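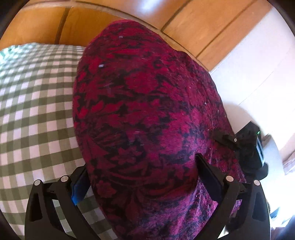 Endby Cloth Set, readme

Household fabrics, mostly prints and checks, photographed at home on and near furniture. Put together by Emlyn Penry. Version 2, 19 March 2021.

What's in it
2000 photos, jpg. Florals on dark grounds, gingham, some plain. Cloth laid out, bunched, pulled over things, folded. Wood in the background of a lot of them.

Folders
florals/ - big blooms, small blooms, leaf prints
checks/ - gingham mainly, green and others
mixed/ - two or more fabrics touching. Goes here even if one takes up most of the picture
plain/ - still thin, more in April

Labels
labels.csv, one row per photo. Columns: file, folder, main color, second color, pattern, state. State is one of smooth, folded, bunched, draped. If a cloth is smooth on one side and rippled on the other I put draped. Not totaly consistent, see below.

Known problems
- 110 rows have no second color
- red / crimson / magenta got mixed up early on, treat as one
- purple sometimes labeled as blue, fixing
- 5 duplicates in checks/, havent removed them yet
- light varies a lot, don't use for color matching

Use
Free for anything non commercial. Credit Emlyn Penry. Corrections welcome, send the file name and the row.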